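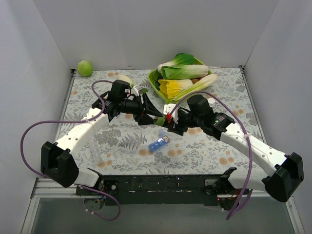 Vegetable Table Walk-Round, Nernport Test Kitchen
Thursday, May 15, 2025
Checked by: Danica Kovačević
Replies by: Tihomir Kolev
Ratings: OK / Fix / Talk to me

1. Table covering clean, flat and in one piece
Fix. The fern-and-blossom cloth is a pleasant thing to look at and a poor thing to inspect. A pattern that leafy can hide a fair amount of actual leaf. Wipe it with the light on and run a hand over it afterward. If it goes through the wash, it goes back on flat, and I will be checking for creases near the back.
TK: Can we get a plain one?
DK: You picked this one.

2. Walls wipeable, corners clean
OK. White panels show everything, for which I am grateful and you are not. Use a soft brush down the metal seams where the sides meet the table. No scouring pads, please. The marks from November are still with us in the other room.

3. Produce washed before it reaches the table
Talk to me. The log says "bok choy, rinsed." Rinsed how? Bok choy keeps its grit down at the base of the stalks, and a quick pass under the tap only introduces the grit to some water. Spread the stalks, rinse at the base, shake, drain. Write the time in the log. "Morning" is not a time.
TK: It was morning.

4. Produce kept on a plate or tray, off the cloth
OK for the bok choy. The green oval plate is doing its job; the round green fruit near the back-left corner has no plate and wants one. Green vegetables on a green plate are hard to tell apart from the doorway, so walk over and look before you report that something is missing. That cost us most of a break last week.

5. Plates free of chips and cracks
OK for the oval plate. Two bowls from the Đorđević set failed and are in the box by the door. They are not to be rescued. I know who rescued the last ones.

6. Raw meat and fish kept away from this table
OK. Still no reason for either to come anywhere near it. The sign stays up.

7. Floor dry, mat flat
Fix. The mat curls at the sink end. Taping it down has been tried, and now we have a curled mat with tape on it. Replacement is on the Vurkton order at 259, delivery included, and yes, I looked for a cheaper one.

8. Walkway to the exit clear, at least 60 inches wide
Fix. It was clear when I measured it and had a stack of crates in it by the time I found a pen. Crates go under the shelf.

9. Fridge temperature logged twice a day
Talk to me. There are 5 blank boxes on this month's sheet, all of them in the afternoon. The Initz thermometer is fine. I changed the battery to be sure, and it was fine before that too.
TK: Mine were on a sticky note.
DK: Find the sticky note.

10. Scraps out by closing
OK. Outer leaves and stalk ends were in the lidded bin, with the lid on it. I have nothing to add and am a little put out by that.

Open items: 1, 3, 7, 8, 9
Recheck after the new mat arrives. Tihomir to initial each item separately, please. A bracket down the side of the page with one "TK" next to it doesn't count.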